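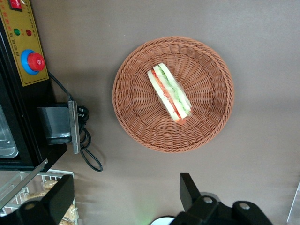
BRIRSTEAD, Mon 12 July – Students in the summer robotics project at Ndung'u Technical College have moved from foam test blocks to packaged food. The current task is a wrapped sandwich, a wedge in clear plastic film, and a round wicker basket on the bench.

The group is building a serving routine for a two-finger gripper with a camera at the wrist. Foam blocks have flat sides and hold their shape. A sandwich wedge gives under load, and film can throw reflections into the camera image, which shifts the estimated position of the edges. The students have lowered the closing force and added a second look at the item before the fingers close.

Orientation is handled separately. A wedge lying on its side and diagonal to the basket needs a different wrist angle from one lying square, and the braided rim limits how low the fingers can approach from the outside. The planner, named Jivero by the students, rejects any path that crosses the rim below a set height.

The team has recorded 3160 attempts since the project opened, 173 of them with wrapped items. Each is logged with gripper force, wrist angle and result. Failed attempts are kept in the training set and labeled by cause – slip, crush, missed edge or rim contact.

Part of the course budget comes from Stistar, a local supplier of kitchen equipment. Written reports are due in August, along with the code and the full log. Baked goods without packaging are next on the task list, starting with pastries.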